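Bretura bench arm kit: workshop tips for setting up and day-to-day use

Tuesday, October 24, 2023

The Bretura kit is sold as a tabletop arm for small sorting and moving jobs. The box holds the arm, a pair of soft ribbed fingers, a wrist camera, a power brick and a clamp plate. The order code for the complete kit is 453. Code 452 is the same arm without the camera, and the two clamp plates are not interchangeable. These notes come from fitting and running the 453 in a home workshop in Privulthorpe.

Fixing the base
Bolt the clamp plate down before attaching the arm. The supplied screws are 16 mm long and will not hold in a thin top, so back them with a batten. Tighten opposite corners in turn. A base that rocks even slightly will spoil every saved position, and the software gives no warning of it.

Choosing the surface
A plain, matt, pale top works best with the wrist camera. Gloss paint and varnish throw reflections that the software reads as edges. An old worktop offcut can be rubbed down with fine paper and given two thin coats of matt white. Wipe with a damp cloth only. Spray polish leaves a film that transfers to the fingers and reduces grip.

Marking positions
Use short strips of coloured tape, a different colour for each position. Red and blue show up well on white. Cut the ends with a blade against a rule; torn ends give a ragged outline. Keep strips flat and press out the bubbles. Masking tape is too close in colour to a pale top to be of use.

Practice pieces
Begin with paper or plastic cups. They are light, and a tapered side shows quickly whether the fingers are closing level. Set the grip force to its lowest step and raise it one step at a time. Move on to jars and tins once the arm repeats a lift cleanly.
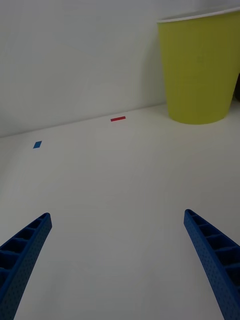
How often do the fingers need replacing?
The handbook gives 3000 closures per pair. Ours had fine splits along the ribs before that, so inspect them monthly and change both together.

Cleaning the fingers
Dust collects in the cells between the ribs. Remove the fingers and brush them out with an old toothbrush and warm water with a drop of washing-up liquid. Leave them to dry overnight on a rack. White spirit makes the plastic tacky and should be kept well away.

Cable and noise
Tie the camera lead to the arm at two points and leave a loop at the wrist joint. A lead pulled tight will work its plug out. On a hollow bench the motors drone; a rubber mat under the batten cures most of it.

Spares and rivals
Fingers are stocked by Masilela and arrived in four days. The Kanosholm arm costs less and has a longer reach, but its fingers are hard plastic and marked our cups. The Bretura software was last updated in February. Save a copy of your positions before installing any update, as ours were wiped.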